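Norside Renters and Buyers Board
Topic: "Unfurnished" two-bedder at Lullavcombe, $435 a week. What's the catch?

pademelon_pete
Posted Tuesday, 7:12 pm

Has anyone here rented through Bortolotti? They've got a two-bedroom unit in the Lullavcombe block listed at 435 a week, and every other place on that side of Norside is going for a fair bit more. The ad says "light-filled, generous proportions, walk to everything." I walked it. Everything is a servo and a closed bakery.

My main problem is that there's no floor plan, and no room sizes either. When I rang, a woman called Loredana Valentini told me a plan was "being prepared." For a block that's been there since before I was born?

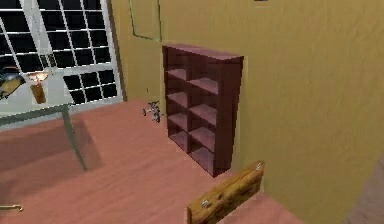 They also want a $100 "priority fee" before you can book an inspection. I've been renting for years and never paid to look at a kitchen. She reckons it comes off the bond if you're approved. She wouldn't say what happens if you're not.

savvas_p
Posted Tuesday, 7:40 pm

Don't pay it. I'm no lawyer, but charging someone to walk through a rental sounds dodgy and I'd be ringing the tenancy advice line in the morning. Ask Bortolotti to put the fee in writing, with the refund terms. My guess is it vanishes.

Savvas Psarras, ex Lullavcombe, top floor, never again

gemferri
Posted Tuesday, 8:05 pm

Bit harsh. I've rented from Bortolotti for four years and they've been fine. Slow with repairs, sure, but my rent has gone up once and I got my whole bond back on the last place. Cheap doesn't always mean there's a body in the roof.

savvas_p
Posted Tuesday, 8:11 pm

Did you pay $100 to inspect?

gemferri
Posted Tuesday, 8:19 pm

No, but that was before they started using Wamitz for the bookings. It might be a Wamitz thing.

pademelon_pete
Posted Tuesday, 8:31 pm

The email came from Bortolotti with their logo on it, so I don't much care whose thing it is. Also, "water usage as per building share." Does anyone know what that means in dollars?

B_Dolezal
Posted Tuesday, 9:02 pm

I can answer that one. There's a single meter for the whole block and they split the bill by unit, whether you're one person or a family of five. I live alone and I was paying for other people's baths. I argued about it until June and then moved out.

The units themselves are decent — thick walls, good hot water. I'd still want to stand in the second bedroom before signing. Mine took a single bed and not much else.

gemferri
Posted Tuesday, 9:15 pm

Fair enough on the water. I still think 435 is a good price if you're hardly home.

aoi_k
Posted Tuesday, 9:48 pm

I applied for this same unit last month and was told it was gone. Now it's back up with new wording. Either someone pulled out or it never went anywhere. I offered a bit over asking as well, so I'd love to know. My application was under Aoi Kawaguchi if anybody from Bortolotti is reading.

If you do go and look, this is what I'd ask for:

1. The fee terms in writing, before any money changes hands.
2. The last two water bills for the block, and the share charged to that unit.
3. A floor plan with measurements. I was told that was "being prepared" too. 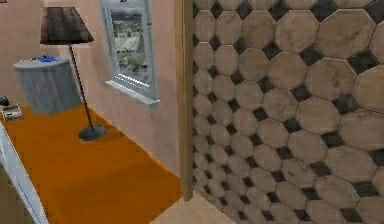
4. The date the last tenant left and whether they broke the lease.

pademelon_pete
Posted Tuesday, 10:20 pm

Thanks Aoi, number four is going straight in my email. I've told Loredana I'll inspect for free or not at all. She says there's "strong interest." We'll see.

savvas_p
Posted Tuesday, 10:26 pm

There was strong interest when I moved in too. Took them ages to fill it after I left.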